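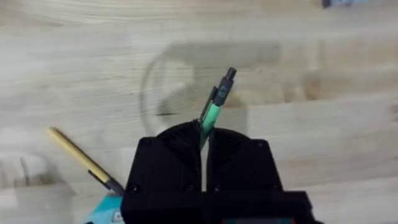 Print this page | E-mail this page

4.3 What the packers did once they no longer packed

The packing line at Kurkano fills school pencil cases. Before Iltier was installed, a packer took an empty case from a tray, opened it, put in whatever the order sheet asked for, closed it and reached for the next. The job description ran to a single paragraph, and the people doing the job felt this was generous. All 14 packers on the line took part in our interviews, and most could still recite the paragraph from memory.

Iltier is a two-armed system that takes over the handling of the case and its contents. The vendor's proposal promised that staff would be "released for higher-value tasks." We spent much of the fieldwork looking for these tasks. We found several, though the value was sometimes hard to measure and in one instance consisted of untangling zipper pulls so that the next case would present itself to the robot in a manner it liked.

The zipper pull deserves a paragraph of its own, because it took up so much of everyone's January. A person closing a pencil case holds the fabric with one hand, pulls with the other and thinks about lunch. A gripper has to find a small, soft thing that has no fixed shape and keep hold of it while the case, which is also soft, goes wherever it wants. Packers who had closed cases for years had never considered this an ability. Several asked us, with some suspicion, whether it was one. 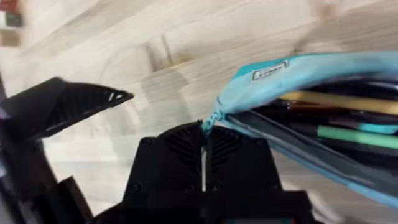

It was in this period that the line acquired the role of "settler," a word that appears in no document we were given. The settler stands beside the bench and puts things right before they go wrong: turning a case a little, moving a pen away from the edge, flattening a flap. Management called the role exception handling. The packers called it babysitting, and rotated it hourly by an arrangement they drew up themselves on the back of a delivery note. When Getsemaní Arellano was asked how she knew which cases needed settling, she said she looked at them. Pressed for detail, she said she looked at them for longer.

Output on the line stayed close to target. On the shift we logged in full, the target was 600 cases and the line finished 589, with 56 interventions by the settler. The daily report recorded the first two numbers and had no field for the third. This omission had consequences. A supervisor reading the report saw a machine that nearly met its quota, and a settler reading it saw an hour of her own attention filed under the machine's name. Ataberk Saraç, the shift lead, began adding the interventions in pencil in the margin. The margins were lost when the reports were scanned – the scanner crops them.

We do not think the report was designed to hide anything. It had been carried over from the manual line, where a packer who straightened a case was simply packing it. Once the straightening and the packing belonged to different parties, the form had no opinion on who had done what. Pitkänen, the contractor that maintains the reporting software, quoted a price for a new column. The quotation was under review when we left and, as far as we know, is enjoying a long career there.

Figure 4. The packing task at bench height: a light blue case, unzipped, with a yellow pencil lying on the table beside it.
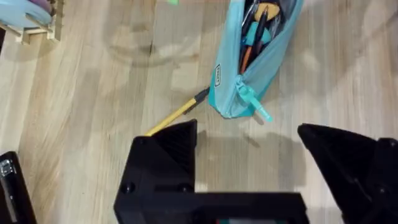
Did the packers have less work after Iltier arrived? They had the same hours and fewer pencils to handle, and they spent the difference watching.

Watching turned out to be the part of the job with the least agreed-upon etiquette. On the manual line, talk was constant and hands carried on without it. Beside the robot, talk stopped whenever the grippers closed on something, started again when they opened, and so came in short pieces. Raili Juntunen compared it to holding a conversation next to someone threading a needle. Two packers said they were more tired at the end of a shift than before and felt foolish about it, having lifted so little. Others liked the change, particularly those with sore wrists, and one asked to be put on settling permanently so that she could stop closing zippers with a thumb that disliked it.

Skill moved as well. New staff used to learn by packing badly for a week next to someone who packed well. With Iltier on the bench there was little bad packing for them to do, and they were asked to judge trouble in a task they had never performed. The training module, supplied by Cistis, covered the emergency stop at length and pencil cases hardly at all. The packers' remedy was to run half an hour by hand at the start of the late shift, which the planning system logged as downtime.
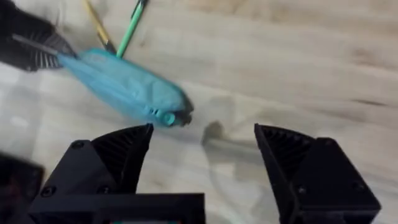
Raimo Miettinen, reading a draft of this section, objected that we made the robot sound like a trainee and the packers like saints. In his view the old line had its own babysitting, done by whoever was fastest on behalf of whoever was slowest, and it went unrecorded for much longer. He added that his own wrists had voted for the robot and he saw no reason to overrule them.

We accept the point about the old line and have kept the paragraph as it stood, with his objection beside it. What the installation did was make help visible for a few weeks, while it was still annoying enough to mention. By the last round of interviews, the settlers had stopped describing their interventions unless asked. Jeptoo Rugemalira, who coded the transcripts, notes that the word "babysitting" disappears between the second round and the third, and that what takes its place is mostly "just keeping an eye on it." Section 4.4 turns to how that eye was paid.

Last updated: January

This site uses cookies to remember your reading preferences. By continuing to browse you accept their use. Accept | Manage settings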